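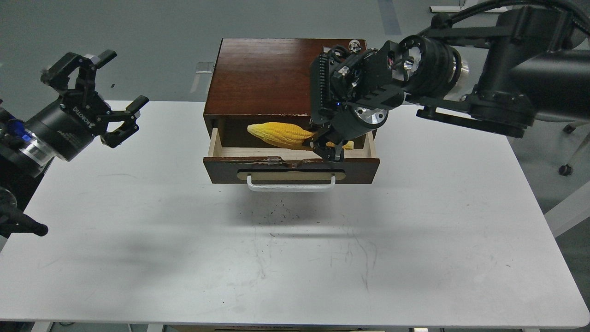 The Small Drawer

Every house has one piece of furniture that is too small to be useful and too solid to throw out. Often it is a single-drawer cabinet, the sort that sits on top of something else. It may have been part of a desk once, or a sewing table, or the end of a shop counter. It gets passed along with the house contents, and it ends up holding rubber bands.

Wanting Meng repairs these for a living, or for a good part of one. Her workshop is a former dairy in Cunstead, two rooms with a concrete floor and a north window, and on the day I visited there were 37 small cabinets, boxes and chests on the shelves waiting their turn. She knows the number because she had just done the stock sheet. The year before it was 36.

"People bring a wardrobe to be mended and then they say, while I'm here, and they get the little one out of the boot," she says. "The little one is the one they care about."

What she looks at first is the front edge of the top. On a cabinet of this size the lip takes all the wear. People rest a hand on it while they pull the drawer, they knock it with keys, they slide it along a table to make room for a lamp. The brown one with the single drawer is typical. The top has a reddish gloss and a good clear grain, and the front lip is a little worn and chipped. She will usually leave that alone. Chips can be filled, but a filled edge catches the light differently from the rest, and on a glossy surface the eye goes straight to it.

The second thing is the inside of the drawer. Makers put the dark wood where it would be seen and used something paler for the sides and the floor. This is so common that she barely mentions it, but it matters when it comes to cleaning. A finished front can be wiped. Bare pale wood drinks up whatever is put on it, and a well-meant scrub with washing-up liquid will raise the grain and leave a tide mark. She uses a dry brush, then a cloth wrung out until it is hardly damp, then leaves the drawer standing on its end overnight.

Then the handle. Plenty of small drawers have lost the one they started with, and the replacement is whatever was in the shop. A white U-shaped handle on a dark front is not what most restorers would choose, and she is asked often whether she will change them. She says it depends who is opening the drawer. A U-shaped bar that stands well forward can be hooked with two fingers, or one, and it suits stiff hands and small children. A brass knob the size of a hazelnut looks better and is harder to grip. Her own mother has the white kind on every drawer in the kitchen.

Tape is a sore subject. There is a small piece of the clear sort stuck near the upper edge of the brown drawer front, a little to the left of the middle, and she sees the same on perhaps half of what comes in. Labels, mostly, or a note about who is to have it. Fresh tape lifts with a hairdryer on the low setting and a fingernail. Old tape goes yellow and brittle and takes the shine with it. Her advice is to warm it for a minute, pull it back flat along its own length, and deal with any gum that remains using a drop of vegetable oil on a cotton bud. Anything stronger should be tried underneath first.

We talked for a while about what such a drawer is for. The usual answer is post, batteries and string. But she has noticed that more of her customers are putting them to work for children, and I have seen the same in other people's houses. The drawer sits low on a table, it opens without much effort, and it holds two or three things at most. Play food is the favourite. A yellow corn cob with its pale green husk will go in if it is laid on the slant, with room left for a hand to get it out again. A whole toy greengrocer's will not.

That limit is the point of it, according to the people at Skemetti, a nursery two streets from the workshop that bought three cabinets from her in July. The staff there had been keeping the play food in a deep crate. Everything came out at once and stayed out. With the drawers, a child opens one, takes what is inside and brings it back when the game has moved on -- or some of the time, at least. The deputy showed me a carrot that had been missing for a month and had come to light in a wellington boot.

If you have a small cabinet at home and want to use it this way, a few jobs are worth doing beforehand.

Take the drawer right out and look at the runners. On old pieces these are plain strips of wood, and they wear into a hollow where the drawer sits when it is shut. Rub them with a stub of candle. If the drawer still sticks, find the shiny patch on the side, where it has been rubbing, and take it down with fine paper a few strokes at a time.

Check for a stop. Many single drawers have none, and will come straight out and land on a foot. A small block glued inside the back of the opening is no use here, as it only stops the drawer going in too far. You need something behind the front rail that turns, so that the drawer can still be removed for cleaning. Wanting Meng makes hers from an offcut and one screw.

Look at the back edge for odd bits of metal. Fittings get left behind when a mirror or a shelf comes off, and they scratch walls and catch sleeves. If one unscrews, take it out and keep it in an envelope.

Stand the cabinet on something pale and flat if you can. A plain white table shows up crumbs and lost pieces, and a dark cabinet is easy to find on it.

Prices vary more than they should. A single-drawer piece with no maker's name can be had for the cost of a takeaway at a house clearance, while the saleroom at Arango had one at 1595 last winter on the strength of a label. Ferka, the dealer on the Cunstead road, keeps a shelf of the cheaper kind by the till. Wanting Meng says to open and shut the drawer ten times before paying anything. She also says to smell it. Camphor fades, and damp can come back every autumn for as long as you own the thing.

She had four more to finish that week, and one whose drawer had been glued shut by a previous owner. She had not yet found out what was in it.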